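Speaker notes — "What a Small Robot Lab Costs Before the Robot Shows Up"
25/06/2021
Slides are on the shared drive. These are the notes I talked from, tidied a little, because several people asked.

Slide 1
Say hello, thank Leonilde Leitão for the slot. Say up front that I love this stuff and could go on all afternoon, so somebody please wave at me when there are five minutes left.

Slide 2 — Where we started
We had one room, one budget line and a very long wish list. Saturnino wrote the first version of the list and the arm was at the top of it, with everything else squeezed in at the bottom under "misc." Ask the room: who here has a "misc." line? (Wait for hands.) Ours ended up being where most of the arguments happened.

Slide 3 — Flip the list
Start with the task. Ours is small parts: picking them up, turning them over, getting them into a box and back out again. Once we wrote that down, half the wish list fell away. We didn't need reach. We didn't need to lift anything heavy. We needed fingers that close properly on something tiny, and a lot of hours of people doing the job by hand with grippers so there was good material to train on.

So hand-held grippers came first, in pairs, and the arm moved to the next budget year. I was nervous about telling the board that! They were delighted, of course — it was the cheaper half.

Slide 4 — The boring lines
This is my favorite slide, so slow down here. Table, clamps, curtains, stands, cable. A table that shifts when you lean on it will cost you a whole morning, so pay for one that holds still. Curtains are cheap and you'll be glad of them every sunny day. Buy cable in lengths you think are silly. We placed 31 orders in the first round and I'd guess half of them were for things you could carry in one hand.
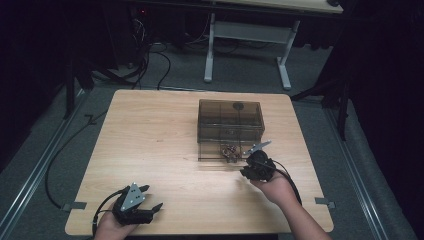 Parts and bins go on this slide too. Nuts and screws cost next to nothing, but they wander off, they roll under things, and you want the same ones next month. Put a yearly figure against them. We put 400 dollars and it has been plenty.

Slide 5 — Quotes
We asked Urkberg and Selberg for the same setup in the same words. Send the task description along with the parts list, it makes a huge difference. Urkberg came back with questions, good ones, and the second quote was 642 dollars lower than the first after they talked us out of a mount we didn't need. Selberg was quicker on spares. We split the order and I'd do it again.

Slide 6 — Hours are equipment
Hand work makes your arms tired. Aigars Mägi worked out our session plan and it came to 53 hours for the first task, setup and breaks included. Book the people before you book the delivery. Our grippers arrived in May and then waited two weeks on a shelf — my fault, I hadn't asked anybody whether they were free.

Slide 7 — What I'd change
Order spare finger tips with the first batch. Keep one full set of cables in a drawer and don't lend it out. Ask who pays for storage, early; video piles up so much faster than you expect, and Châu Tôn had to go back for more money halfway through. Skip the fancy label printer (sorry, Crescencio).

Slide 8 — Next year
The arm! Flunidow is the working name for that phase. Show the one-page budget and leave it up during questions.

If asked about leasing: we looked at it, and for grippers it made no sense at our size. For the arm, maybe. Robles has been through it, send people to them.

If asked for the spreadsheet: yes, gladly, email me.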